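Putgate Robotics Club Bench Guide
Section 4: Setting Up the Sorting Board
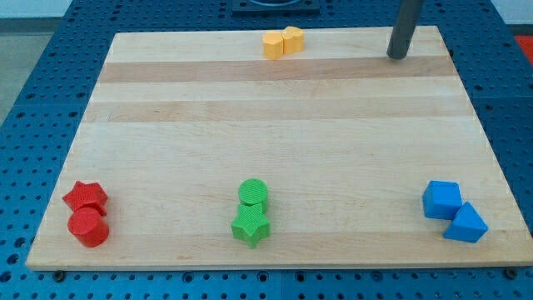 Before you start, please read this whole section through once with a cup of something warm, and only then go and switch things on. I know that sounds fussy! But the sorting board is the first thing most new members work on by themselves, and a bench that has been set up with a little patience will give you a much happier afternoon than one that was thrown together in a rush.

This section covers the board, the blocks and the first practice run. Wiring and power are in Section 3, and if you haven't finished Section 3 yet, go back and do that first. Xiomara Hutchins looks after the bench sign-up sheet, so have a word with her if you need a longer slot.

4.1 Fitting the board

1. Clear the blue pegboard table. Pencils, phones and snack wrappers all go on the side shelf, please.

2. Lay the wooden board flat on the table with the darker bands running across, toward the far side. If the bands are close to you, the board is the wrong way around and every position in the practice program will be wrong too.

3. Line up the near corners with their fasteners. Put both in by hand before you tighten either one, so the board can still shift a little while you square it up.

4. Tighten each one until it is snug, and stop there. Press down gently on the corners. The board shouldn't rock or slide.

Caution: Keep the arm switched off for all of 4.1, even if your partner promises to keep an eye on it. Your hands are going to be right in its reach.

4.2 Laying out the blocks

The blocks go out in pairs, and the two blocks in a pair always share a color but never a shape. This is the part that puzzles people at first, so take your time over it. The Holloway exercise (named after the room where we first ran it) asks your program to tell two touching blocks apart, and color alone won't help you there.

1. Put the red pair near the left side of the board, toward you. The star lies flat and the cylinder stands in front of it.

2. Put the green pair in the middle. It uses the same two shapes as the red pair, but swapped, so this time the cylinder is at the back and the star is in front.

3. Put the blue pair on the right, with the cube behind and the triangular prism touching its front corner. Turn the cube at an angle. If it sits square to the board, the exercise is too easy and Kwesi Dramani will come over and nudge it for you.

4. Put the yellow pair by itself toward the far side, a bit left of center.

5. Leave the wide stretch of wood between the yellow pair and the other three bare. Your program will need that space to set things down.

Note: The blocks in each pair should touch. A gap you can barely see is still enough to change how the program reads them, so crouch down and look from the side.

Note: If a block goes missing, tell whoever is running the session and we'll print another. Please don't borrow one from the Clarkden kit, which is kept complete for the June meet.

4.3 The first practice run

1. Check that sleeves, lanyards and long hair are out of the way. Stand behind the tape.

2. Switch on, open the Praseo folder on the bench laptop, and load program 13.

3. Set the speed to 200. The box will accept numbers as high as 497, but leave those alone until you have been signed off by Loretta Kincaid or by me.

4. Say "starting" out loud, wait for your partner to answer, and press Run.

5. Keep one hand by the stop button until the arm is home again.

Caution: If a block tips over or rolls, press stop first and reach in second. It is so tempting to grab it, and I have had to remind myself more than once.

If the arm keeps landing a little to one side of where you expected, don't change the program yet. Go back to 4.1 and check the board, then the fasteners, then the board again. When the positions still look wrong after that, turn to the chart on page 21 and write down what you find in the bench notebook for the next pair.

Delphine Halvorsen
Revised 4 Jan 2024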